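Our Spring Trip to Pustedgate: Your Questions

I got a lot of messages after I put up the short post about our family trip, so I'm answering most of them on one page.

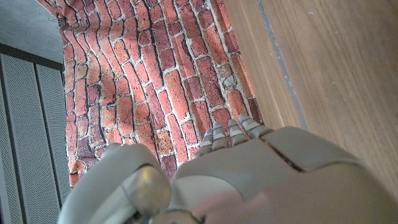
Who went?

Me, my husband Keyvan, our two kids, and for the last three nights my brother Ardalan and his wife. My parents were supposed to come too, but Dad had his knee done in April and didn't want to sit in a car that long.

When did you go?

We left the last week of April and got home on 5th May. The kids missed four days of school. Their teachers sent a packet, and we did maybe half of it at the kitchen table before everyone gave up.

Did you drive or fly?

We drove. I priced flights first and they came to $3798 for the four of us before bags, and we would have needed a rental car anyway. It's 600 miles from our house. We split it over two days with one night in a motel that had a very small pool and a very good waffle maker.

How were the kids in the car?

Better than last year. The first day was fine until the last two hours. My daughter gets carsick if she reads, so we did audiobooks and a lot of the license plate game. My son slept through most of the second day and then was wide awake at ten that night.

Where did you stay?

The Mohammadi house, a rental on the north side of town. Three bedrooms, one and a half baths, and a porch that wraps around two sides. The owners leave a binder with directions for everything, and you will need the page about the hot water. We paid $208 a night. I think it goes up in June.

Is it big enough for six adults?

I wouldn't try it. With four adults and two kids we were lining up for the shower by the second morning.

Was it a birthday trip or an anniversary trip?

Both, sort of. Keyvan's mother turned 70 the week before and our anniversary was in the middle. She had her party at home before we left. For the anniversary Ardalan stayed with the kids and the two of us went out to dinner at Stirka. We were home by 8:30.

What did you eat at Stirka?

I had the lamb and Keyvan had the trout. He liked his more than I liked mine. Get the bread. They don't take reservations for two, so go early.

What did you do when it rained?

It rained on two of the days. One of those we spent at the house with a puzzle and a pot of soup. The other we went to the Skultex mill museum, which my son loved and my daughter put up with. The looms run twice a day — ask at the desk when you come in, the times on the sign by the road were old.

Did you do the lake walk?

We did half of it. The far side was closed for trail work, so we walked out to the dock, had lunch, and came back the same way. Bring bug spray even in spring.

What did you pack that you didn't need?

Swimsuits for after the motel. Three board games. My nice shoes, except for the one dinner.

What do you wish you had packed?

A second phone charger, a sharp knife, and rain boots for the kids. We bought boots in town on the first wet day and paid too much for them.

Can you share the soup recipe?

It's my mother-in-law's and she doesn't measure. I'm going to stand next to her with a notebook the next time she makes it — if I get something usable I'll post it.

Would you go back?

Yes, probably next spring, with my parents along if Dad's knee is up to it. We'd need a bigger house. If you know of one in Pustedgate with at least two full baths, leave it in the comments.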